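**Guest apartment walk-through, Trusel House, ground floor**
October 2023

What a good round this was! Most of the July list is closed, and the place feels cared for again. Items are marked OK, FIX or WATCH, with comments where I had any (I had plenty).

**Entry and hall**

- [x] Door closes and latches by itself: OK. New closer from Skesen, smooth as butter.
- [x] Smoke alarm, hall: OK. Nice and loud, answered on the first press.
- [ ] Threshold strip: FIX. Left screw is proud of the metal and will catch a sock. Work order 339.
- [x] Exit plan on back of door: OK, and it finally shows the right staircase!

**Kitchen**

- [x] Extinguisher: OK. Needle in the green, pin and seal in place, tag readable.
- [x] Outlets by the sink: OK. Both trip and reset on the test button.
- [ ] Range hood filter: WATCH. Greasy at the corners, fine until the next round.
- [x] Kettle cord: OK. Short, no nicks, well clear of the burner.

**Living room**

- [x] Tall bookcase anchored: OK. I gave it a proper tug and it didn't budge.
- [x] Window guards: OK, both of them.
- [ ] Battery covers on remotes and small gadgets: WATCH. Check every cover for a tight fit, and look under the sofa for loose cells. Please do this one every time, button cells are a real danger to toddlers.
- [ ] Sun on furniture: WATCH. Strong afternoon light in here, lovely to sit in, but keep spray cans and lighters out of it. 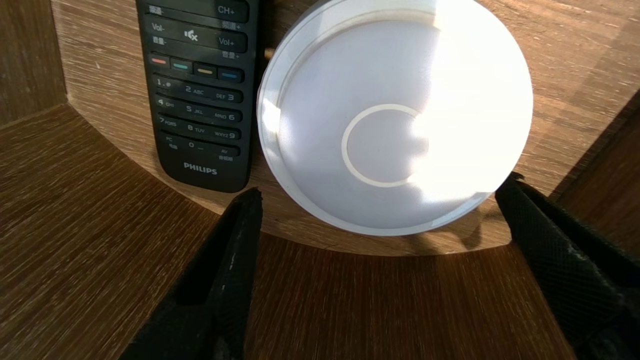 *Living room: Philips remote on the wood, sunlight from the right.*

**Bathroom**

- [x] Hot water at the tap: OK. The Mrema mixing valve holds steady now, such an improvement on the old one.
- [ ] Grab bar by the tub: FIX. Slight play at the lower flange. No guests until it's re-anchored.
- [x] Fan: OK. Holds a sheet of tissue.

**Costs so far**

Closer and valve came to 900 together, fitting included. Jodeo has quoted 3,185 for redoing the bathroom wall behind the grab bar. I'd like a second quote before we say yes.

Still open: threshold strip, grab bar, hood filter.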